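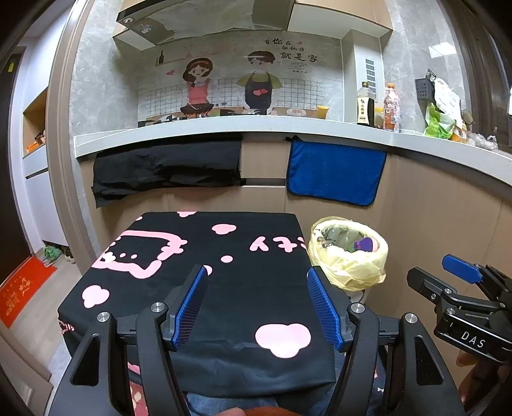
Attachment 1 of 2: grippers, blue finger pads

Ticket: Witness statements cut short after submission
Product: Neklow Petitions, hosted forms
Opened by: Giorgia Barbieri, Drodby Safe Streets Campaign
Assigned to: Azlan Sutanto
Opened: Thursday, November 14, 2019
Priority: Normal (customer disagrees)

Giorgia Barbieri wrote:
We're collecting written statements from women who have been followed or harassed on the walk between Drodby station and the Mekberg estate. They go to the council's hearing on street lighting and night buses. The form says each person may write 2000 characters. The export gives me up to 800 of them and then stops, often halfway through a word. I have 172 statements, and most now end just before the part the woman wanted to say. The councillors already have a name for not listening to the end, and I'd rather the software didn't help them.

I've tried a different browser. I've also tried logging out and in again, as your help page suggests for everything from lost passwords to lost statements.

Azlan Sutanto wrote:
Thanks for the full report. Could you tell me whether the text is short on the screen as well, or only in the exported file? Please also check whether "Summary view" is ticked under Export Options.

Giorgia Barbieri wrote:
Full on the screen, short in the file. I can't find Export Options. There is a cog, and behind the cog is another cog.

Azlan Sutanto wrote:
It's the second cog. I agree it's not our best work. Summary view was switched on for all campaign accounts in the September update. It shortens long answers so they fit on a printed page.

Giorgia Barbieri wrote:
Found it, unticked it, exported again. The statements are whole now, thank you. However, the names have got worse. Anyone with an accent has a question mark in the middle of her, and the women who asked to be anonymous are listed in the file with their email addresses. Please treat that second part as urgent. Some of them live on the same street as the man they are writing about.

Azlan Sutanto wrote:
Raised to Urgent and passed to the Karunaratne data team, who run the export service. Please don't send the new file to anyone. I've turned off downloads on your account for now. The addresses don't appear on the public page, I've checked that myself from a logged-out browser.

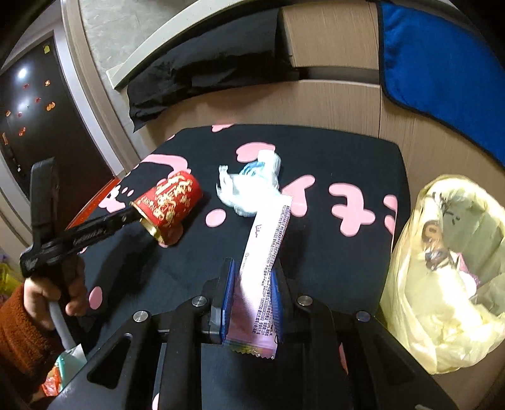 Giorgia Barbieri wrote:
The file hasn't left my laptop and I've deleted it, then emptied the bin. One more thing while you're in there. The anonymity box on the form needs a proper label, in a colour a person can see. At present it's pale grey on slightly paler grey. The red paper cup in attachment 2 has gold characters all over it and I could pick those out from across a room, so I know strong contrast is within human reach. Two of our women missed the box altogether and rang me in a panic.

Azlan Sutanto wrote:
Label changed to black on white, with the wording "Do not publish or export my name or email". The data team has fixed the export so that it obeys the box, and accented letters now come through. Downloads are back on. Could you test with one anonymous statement before running the lot?

Giorgia Barbieri wrote:
Tested with one, then all of them. No addresses, no question marks, every statement runs to its last full stop. Printing tonight. The hearing papers are due at noon tomorrow and the council's own upload page has a size limit, but I gather that's somebody else's ticket.

Status: Resolved
Follow-up: Summary view to be off by default for campaign accounts (open, no owner)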